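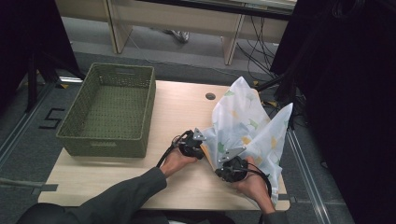

I have held opinions about laundry baskets for a long time and have mostly kept them to myself. My main one is that a basket is the most flattering object in any house. It makes no demands. It doesn't need assembling, charging or descaling, and whatever you put in it looks, for an hour or so, as though it has been dealt with. An olive-green woven plastic basket with a little oval handle hole, sitting empty on a table beside a heap of crumpled leaf-print cloth, is about as hopeful as housework gets. The cloth stands up in peaks, as thin cloth does before anyone has shown it who is in charge. The basket waits. All the virtue is still to come, and the question I want to raise is whether any of it needs to involve folding.

I was brought up a folder. My mother folded dusters. She folded the cloth she used for cleaning the oven, and she folded it into thirds, with the burnt side in, so that it could lie in the drawer with the tea towels and not let the family down. When I left home I took the habit with me in the way other people take a grandfather's watch, and for years I could not leave a pillowcase alone. I have folded towels in hotels. I once refolded a napkin at a funeral tea in Fasdale while a man was telling me about his hip.

What broke the spell was a sarong. It was sold to me as a throw by a shop called Nakpan, which no longer exists, and I can't say I'm surprised. It was a very thin, pale, slippery thing, somewhere between a curtain and a rumour, and it could not be folded. I would bring the corners together and find that I had five of them. I would smooth it flat and it would creep. If I did get it down to a decent square, it slumped open the moment I took my hand away. I fought it for most of a winter, and then one evening in December I picked it up by the middle, dropped it in a basket and went to watch television.

It was fine. It was fine the next day as well. When I wanted it I pulled it out, gave it a shake, and it looked exactly as it had after ten minutes of careful work, namely like something left on a beach. I began to wonder what else I had been folding out of politeness.

Quite a lot, was the answer. Dusters, obviously. Socks, which in this house go in a tub and are reunited on the foot. Pyjamas, whose whole working life is spent being slept in. Gym things. Fitted sheets, about which enough has been written, most of it by people who claim to have a method and who go quiet when you hand them one.

The case for folding is usually made on three grounds and I will try to be fair to them. The first is creases. This is true of shirts and linen trousers, and those should be on hangers anyway. The second is space. People insist that folded things take up less room, and they do, on the day you fold them. By the end of the week somebody has wanted the jumper at the bottom, and the neat stack has become a landslide with ambitions. A basket of scrunched cloth starts as a mess and stays the same size of mess, and I have come to find that steadying.

The third ground is that folding is good for you. I distrust this one most. There is now a whole class of article telling us that pairing socks is a form of meditation, and I notice that these articles tend to arrive with a link to something. The firm of Grernwood will sell you a set of drawer dividers for £90, or £100 if you want them in the darker finish. I have nothing against meditation, but I don't think it ought to need dividers.

I put all this to my neighbour Jean Matheson, who was at that moment folding a bath sheet against her chest with her chin, and she said I was describing idleness. I said I was describing triage. She asked what I did with tablecloths. I said that I folded tablecloths, of course, I wasn't an animal. She gave me the look of a woman who has found the loose thread.

She had a point, and I have been picking at it since. I do fold tablecloths. I fold the good towels and anything that belonged to somebody who has died. I would fold a baby's blanket if there were a baby. So there is a line somewhere, and it doesn't seem to have much to do with creases or space. As far as I can make out, I fold the things I'd like to be seen treating well, and I suspect most people do the same but have set the line at dusters.

Euan Carnegie, with whom I share the house and the washing machine, has no line. He puts things into baskets in whatever shape they were in when they left his hand, and he has done so cheerfully for 27 years. He has never, to my knowledge, been unable to find a towel. For a long time I went round after him, lifting it all out, folding it and laying it back in the same basket, so that he could pull out the one from the bottom. I never mentioned it. I believe I was waiting for him to notice, and he believed, when it finally came up, that we simply owned very tidy towels.

So I offer a modest proposal for the airing cupboard. Fold what you would be sorry to see crumpled. Bundle up the rest. Buy a decent basket, one with a hole you can get your fingers through, and don't line it with anything. If visitors are due, put it in the bath and draw the curtain. Jean does this as well, whatever she tells you. I've seen the basket.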